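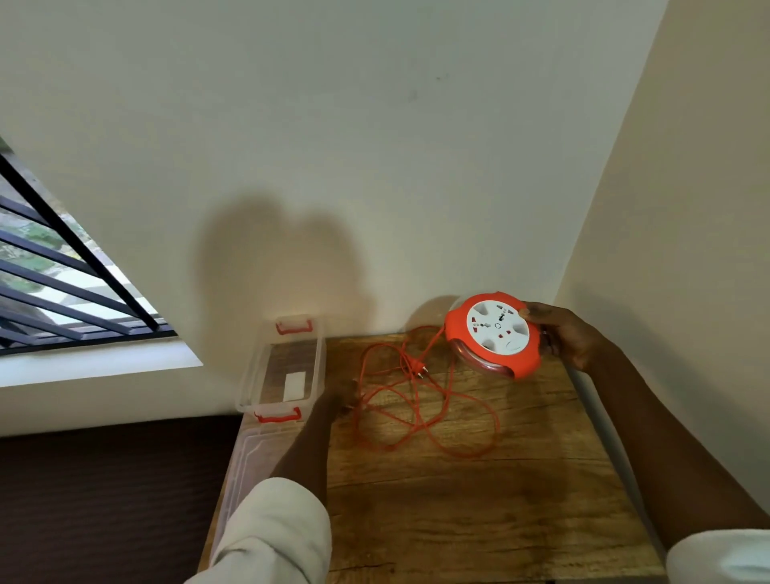 ## 4.3 Cable task: recording the manual reference

Run this section before comparing the Castine and Yule grippers. The manual reference sets the time and grip points that both grippers are scored against.

1. Place the cord reel on the table with the cable out in loose loops. Leave the plug on top of the loops.
2. Start the head camera in the Drilance controller and confirm that both hands stay in view.
3. Hold the reel by its outer rim with the right hand. Pinch the cable with the left.
4. Wind the cable until the plug reaches the reel, then stop the recording.
5. Save the run under task code 3605.

**Note:** Keep the clear storage box on the left side of the table for all runs. The Fevow arm uses the same layout, and its transparent lid is a known source of depth errors.

**Caution:** The reel must be unplugged from the wall supply during every run – manual or robotic.

### Gripper settings

| Gripper | Force limit | Max. opening |
|---|---|---|
| Castine | 37 N | 85 mm |
| Yule | 37 N | 85 mm |

Set the controller timeout to 200 seconds for both. If the cable slips, end the run and log it as a failure – do not raise the force limit between runs. Lay out the loops again before the next attempt.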